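How to sort out a bathroom drawer in one evening

My drawer in the bathroom was so full that it did not close any more. I cleaned it with the method below and it took me 42 minutes, with one break for tea.

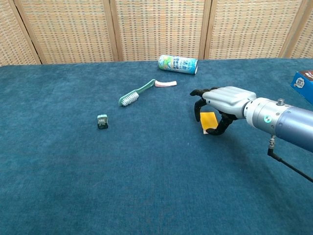

What you need: a free table, one trash bag, a damp cloth, and 2 small boxes. I used boxes from Zonstead, but shoe boxes are also good.

Step 1. Take everything out and lay it on the table. Do not choose yet. Things which do not belong to the bathroom will come out too – in my case batteries, and one time a soda can.

Step 2. Put similar things near each other. Toothbrush goes with toothpaste, sponges go with soap.

Step 3. Check the toothbrushes. If the bristles are bent to the sides, it goes in the bag. I change mine in February and then every three months.

Step 4. Press the toothpaste tube from the bottom and fold the end. A tube that looks finished often has enough for some more days.

Step 5. Squeeze every sponge and smell it. A sponge with a bad smell I do not try to save. If it is still fine, rinse it and let it dry completely before it goes back.

Step 6. Wipe the drawer, also the corners, and leave it open until it is dry.

Step 7. Daily things go in the front box, spare things in the back one. Leave a little empty space – you will need it after the next shopping.

Old batteries do not go in the trash bag. Our shop in Gulari has a collection box near the door.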